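Keep the hangers you have

Every January the magazines tell us to clear out the wardrobe, and every January somebody recommends buying a full set of matching velvet hangers before starting. I think this is bad advice. The hangers should be the last thing you spend money on, and most households need not spend anything.

I moved flat in the spring and had to empty two wardrobes and the cupboard in the hall. I owned far more hangers than clothes to put on them. Some had come from shops, some from the dry cleaner, and a good many were left by the tenant before me. My friend Marietjie Lekota wanted me to bin the lot and order 30 slim ones. They would have looked tidy. They would also have meant a sack of sound plastic going into the rubbish, where our council sends hangers of every kind.

The argument for velvet is that clothes don't slip off. That is true of silk blouses and wide necklines, and I own two of those. Shirts, jackets and school jumpers stay put on anything with shoulders.

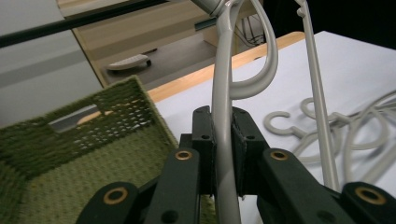 Plain plastic hangers have one real fault, and it is storage. Hung on a rail they behave themselves. Put them down in a pile, as with these grey ones on a white tabletop, and the hooks and loops tangle. My answer is to leave the spares on the rail, all facing the same way, at the far end. I kept 17 spares and offered the rest to the charity shop, which took them gladly.

If you must have a matching set, sort what you own by colour first. You may well find you have one already.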